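The room faces one large window, and for many years Helmi Huttunen did not like it. She inherited the heavy furniture from an aunt and brought it to an apartment of a very different time. "I thought I must choose," she told me. "Either the chairs go or I go."

She chose to stay with the chairs. The upholsterer Joni Hirvonen, from the small workshop Skenimine, worked on the set for six weeks and asked only that the carved wood is left dark.
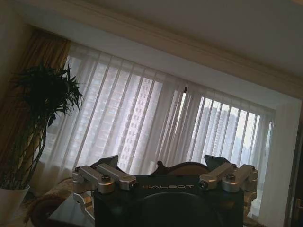
Light was the difficult question. Dark wood needs much of it, but fabric suffers from it, so Helmi kept the golden-brown drapes and closes them on July afternoons. A tall plant is by the window too. It gets water on Sundays and otherwise is left in peace.

For the settee she wanted flowers, but not everywhere. The seat and the rolled arms have the large floral print, the inner back is plain taupe, and the cushions repeat the print in dark brown. The black table in front has small gold knobs and a wreath handle, which she polishes with a dry cloth only.

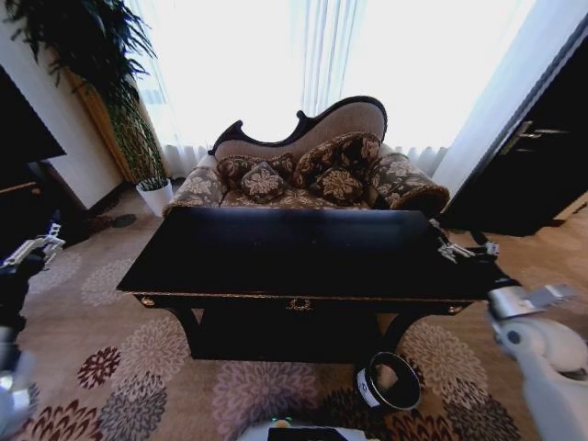 Rasha Chamoun would take away half of the cushions. She has told this to Helmi many times, usually while moving them aside to sit down, and she says a settee should first of all have room for two people and their coffee. Helmi listens politely. In the evening she puts every cushion back to its place.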